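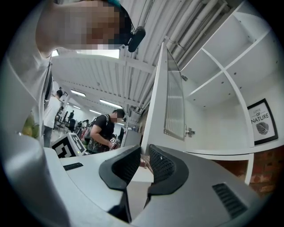

*Attachment 1 – tall white unit, right side, door open. Hinge is at the edge of the glass.*

**Ticket:** Cabinet door won't stay shut, Ruker storage room
**Opened by:** Natalina Negri
**Opened:** Jan 24, 2024
**Status:** open, parts on order

Hi all! Me again, about the tall white shelving with the little cubbies. The door with the ribbed frosted glass has started swinging open on its own. You push it shut, it sits there looking innocent, and by the time you've turned around with a box in your arms it's back out in the aisle. I've caught my elbow on that metal frame more than once this week and I'd really like to stop.

What I know so far:

- It's only the one door. The others on the same run close fine.
- It drops a little when you open it all the way, so I'm guessing the hinge screws are loose or the holes are chewed up.
- The glass doesn't rattle and I can't find any cracks in it (I ran a finger along both sides).
- It got worse after we moved the Binda sample boxes into the upper cubbies. Could be a coincidence.

**Update 1**

Went at it with a screwdriver before lunch. The top hinge had two loose screws. One tightened right up, the other just spins and spins. Door stayed closed for 10 minutes, I got very pleased with myself, and then it drifted open again. Boo.

**Update 2**

Took all the Binda boxes out and stacked them by the wall, in case the weight was pulling the unit over to one side. Put a level on top and it does lean forward a tiny bit. I folded up some cardboard and shoved it under the front feet. Better! The door now opens slowly, like it's thinking it over, but it still opens.

Please leave the cardboard where it is for now – I know it looks awful.

**Update 3**

Called Gikano about a new hinge. They want the distance between the screw holes, and I measured 40 mm on the top one. The bottom one is a hair off from that, which makes me think somebody swapped it at some point and didn't write it down. If that was you, no hard feelings, just tell me what you used!

They have the hinges in packs of 14, so we'll have spares until the end of time. I ordered one pack and put it on the Cirillo account.

**Update 4**

Tried the old trick with the spinning screw: wooden matchsticks and a dab of glue in the hole, snapped off flush, then left alone for 24 hours. Screw bites now. The door still wants to creep, so I've got a strip of painter's tape holding it at the top corner. If you need something from behind it, peel the tape from the left and stick it back when you're done.

**Still to do**

- [ ] Fit new top hinge when the Gikano parcel turns up
- [ ] Check bottom hinge against the new ones, swap if it fits
- [ ] Replace cardboard with proper plastic shims
- [ ] Binda boxes back in, heavy ones on the lowest row this time

I'll leave this open until the door has behaved for a few days without tape.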